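Chapter 7
Comparing Grippers: What a Fair Trial Looks Like 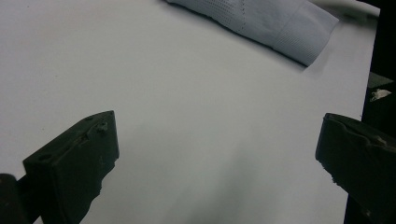
Figure 7.1 A hand-held gripper with its fingers open over a white surface. The folded mesh-like fabric lies beyond the fingertips.

Every gripper works in the brochure. The part is the right size, it sits the right way up, and someone has had all afternoon to find the approach angle that suits it. By the time you are asked which of two grippers your shop should buy, you'll have read a good deal of this material and learned very little from it. This chapter is about running a comparison you would be willing to defend to a person who disagrees with you.

Cloth is a good place to begin, as it treats claims roughly. Consider the fabric in Figure 7.1. It is folded, with a straight hem along one side and a squared-off flap at one end. Before going further, write down where you would grasp it. Some students pick the hem and some pick the corner of the flap. Most don't say how many layers they mean to pick up, and that omission is the first problem in nearly every cloth trial we have been asked to review. A gripper that lifts the whole bundle and a gripper that lifts one layer have done two different jobs. If both are entered in the log as "success", the log is worthless.

7.1 The trouble with success rates

Suppose a supplier reports that its fingers succeeded in nearly all of 1,000 grasps. Ask what was grasped. Ask who put it back between attempts, and whether they put it back in the same place. If the answer to the second question is "the same technician, every time, by hand", you have been given a measure of the technician's patience as well as of the fingers, and there's no way to pull the two apart afterward.

Then ask what was thrown out. Jolán Sipos, whose trial notes from the Fosby laundry project appear later in this chapter, kept a column headed "not counted" and made her operators fill it in. In one week it ran to 165 entries. A few were honest faults, such as a controller that had lost its connection. Many were attempts the operator had decided, after seeing how they went, had not been set up properly. Sipos put those back in, and the ranking of the two grippers on trial changed places. She did not conclude that the second gripper was better. She concluded that the trial couldn't tell them apart, a finding her manager liked a good deal less.

7.2 Hand-held trials and what they leave out

A gripper held in a person's hand is cheap to try. There is no arm to program and no cell to guard, and a new finger shape can be on the bench the day it is made. For early work we recommend it. We do not recommend believing it for very long.

The person holding the tool is a superb controller. They feel the fingers touch the table and ease off. They tilt the wrist a little when the cloth starts to slip, and they do it without noticing, so it never gets written down. Put the same fingers on an arm that approaches straight down at a fixed speed and much of that skill goes missing. Régis Tessier and Josiane Barbier ran the Hervieu fingers both ways and found that operators disagreed about which attempts they had "helped". Asking people to hold back does not solve this. It gives you a person holding back, and everyone holds back by a different amount.

The camera raises a similar worry. With a pale cloth on a white surface, as in the figure, there is little difference in tone between the thing to be picked up and the thing it rests on. Shadow adds edges of its own. A vision system that does well on a dark bench may do poorly on a light one, and if Gripper A was tried on the first and Gripper B on the second, the comparison is already spoiled. Record the surface colour. Record the lighting. Photograph the fingers too, at the start and at the end, so that wear can be judged by someone who wasn't there.

7.3 Before you start

The following should be settled in writing before the first attempt. Changing any of it partway through means starting again.

What counts as a grasp, including the number of layers
How long the item must be held, and how far it must travel
Who resets the item, and by what method
Which faults allow an attempt to be struck from the log
Who scores the attempts, and whether they know which gripper was used

The last item is the one most often skipped. Scoring from video by someone who hasn't been told which supplier is which sounds fussy for a bench trial, and with visibly different fingers it may be impossible. Say so in the report if it is.

Exercise 7.1 Two sets of fingers, Fonuvetti and Farkero, are to be compared on folded cloth. Draft a definition of success that a stranger could apply. Trade with a classmate and try to find an attempt that their definition scores wrongly.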